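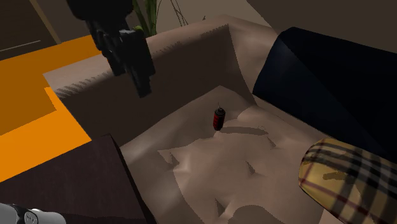
Do you have to know anything about robots to go to an open day at Arnard?
Most of the people there didn't, and the staff were used to starting from zero.

I went on Feb 10, 2021, after work. Arnard writes software for robot arms, and the evening was about its simulator, Ultar. Everything we were shown was on a screen. Zinhle Potgieter ran the demonstration and took questions the whole way through.

The task was a living room one. There is a can on a sofa, and the arm has to pick it up. She said sofas are harder than tables, as the seat isn't flat and the armrests and backrest limit where the arm can go. The arm in the simulation is a Franka Emika, white and black, with a black gripper.

A man behind me asked why they bother with cushions. Zinhle said a program that only works on a bare sofa is no good in a house. They change the room and run the same task 100 times before they trust a result.
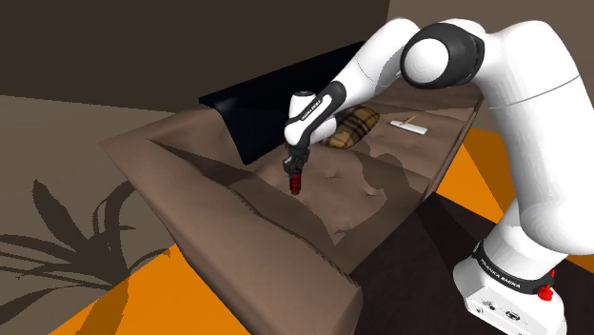 What I asked

I wanted to know how long it took to set up one room. She said 2 days for the first one, and a few hours now that they have a library of furniture. I also asked if the cloth bends the way real cloth does. It doesn't yet. That work is planned for June.
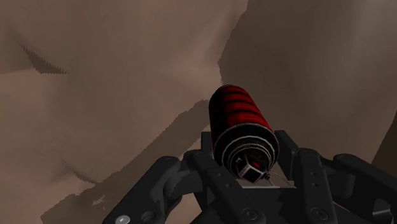

The red and black can in the gripper, seen close up.

The talk ended at 6:32 and I caught the bus home from Khumalo. I have signed up for the next one.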